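About Ollik Household Skills

Ollik Household Skills is a registered training provider based in Stelham. The organisation offers instruction in the ordinary work of running a home: setting and clearing a table, washing and draining dishes, sorting cutlery, storing dry goods and keeping a small kitchen in working order. Courses are open to adults of any age and background, and no prior experience is expected.

The organisation began in October with a single evening class for people moving into their first rental. It now delivers its program from two sites, the main rooms at Skerkon Street and the smaller flat known as Choi House, where classes are held in a furnished home in place of a classroom. In the most recent reporting year 393 learners completed at least one unit, and 657 individual sessions were delivered across both sites.

Our teaching rooms

Choi House was chosen for its modest size. Most of our learners live in flats or share houses, and the organisation considers that skills are best taught in rooms of similar proportions. The kitchen opens off the main room through a white door frame, with a red mat on the floor of the main room and a pale grey floor in the kitchen itself. A green dish rack stands on the counter, and basins are kept within reach of it.
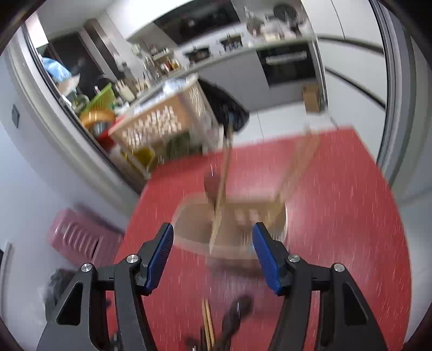

How large are the classes?
Classes at Choi House are limited to six learners, and those at Skerkon Street may be larger where the unit permits.

The position of the dish rack is addressed in the first unit of the course. Learners are asked to consider where clean items will be set down, how far they must be carried and who else in the household may need to pass. The same questions are applied later to bins, basins and shelves. Written handouts accompany each unit and may be kept.

The Table and Utensils unit

Table and Utensils is the most frequently requested unit in the program. It covers the handling, cleaning and storage of everyday eating and cooking implements, including wooden chopsticks, metal spoons, serving spoons and tools with wooden handles. Learners work at a round table and begin by taking utensils from a caddy, grouping them by use and returning them in an agreed order.

Particular attention is given to wooden items. Learners are shown how to wash chopsticks promptly after a meal, how to dry them along their full length, and how to recognise when a pair has reached the end of its useful life. Chopsticks are stored as pairs throughout the unit. Metal spoons are kept with the bowls upward, so that they may be identified quickly and so that water drains towards the handle.

The choice of caddy is left to the household. The model in use at Choi House is beige plastic, with flower-shaped cutouts in the raised back and rows of round holes across the front. Instructors recommend that any caddy be emptied and rinsed at regular intervals – the base in particular – and that it be fully dry before it is refilled.
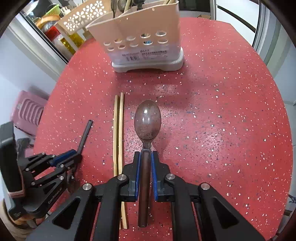
Is it necessary to bring one's own utensils?
All utensils are supplied for use during the session, although learners may bring an item from home if they would like advice on its care.

Assessment and fees

Units are not graded. At the close of each unit the instructor completes a short record of the tasks attempted, and a copy is given to the learner. The standard fee is $50 per unit, inclusive of materials. A reduced fee applies to students, pensioners and holders of a current concession card. Fees are payable on enrolment and may be transferred to a later intake where notice is given in writing.

Care of the premises

Learners are expected to leave the rooms as they were found. Dishes are washed, dried and returned to their places before the close of each session, and the table is wiped down. This work forms part of the instruction and time is set aside for it in every lesson plan.

Enrolments and enquiries

Enrolment forms are available from the Skerkon Street office during business hours. Group bookings from schools and housing services are accepted by arrangement. Access requirements should be noted on the form – Choi House has a narrow internal doorway, and an alternative place at Skerkon Street can be offered.

Page last reviewed May 9, 2020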